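Print this thread | E-mail this thread
Filed under: Home & Garden > Paint & Color > Choosing a shade
42 replies | 3 shares

mossydoorstep
Hello all, long post, sorry in advance! We're finally painting the back bedroom and I'm stuck between a slate gray from Gindetti and a soft lavender from Plorus. My sister says gray and purple together will look like a bruise. I've been through 3 sample pots already and the wall is a patchwork -- has anyone lived with this pairing for a few years?

tinroof_42
I'd side with your sister, I'm afraid. We had slate in a north-facing room and by February I was eating breakfast in the hallway just for the light. Gray needs sun. I'd go cream and leave the lavender for cushions.

pearandplum
Oh, I love it, so let me be the other vote! A dark, flat slate with a tiny bit of pale lilac is one of the calmest combinations I know, as long as there's a good clean white somewhere to wake it up.

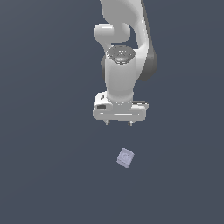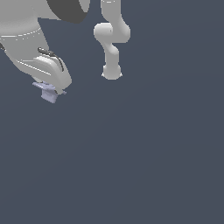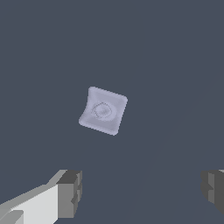
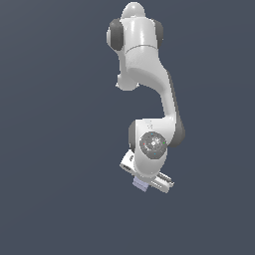
Slate and white, with the lavender in all four.

So keep the lilac small, I'd say -- a lampshade, maybe the inside of a bookcase -- and do the trim in a glossy white. Jorier makes a nice one that doesn't yellow.

tinroof_42
Fair enough, it's prettier than I expected, but a screen is lit from behind and a bedroom wall isn't. Paint a big board and move it around for a few days before you buy 10 cans of anything.

mossydoorstep
The board is a lovely idea, thank you both. The room faces east, so mornings are bright and evenings are a bit gloomy. Would you do all the walls or only the one behind the bed?

pearandplum
All of them! One dark wall always looks to me like somebody ran out of paint. Khattak does a matte that hides bumps beautifully if your plaster is anything like mine.

Was this thread helpful? | Print | E-mail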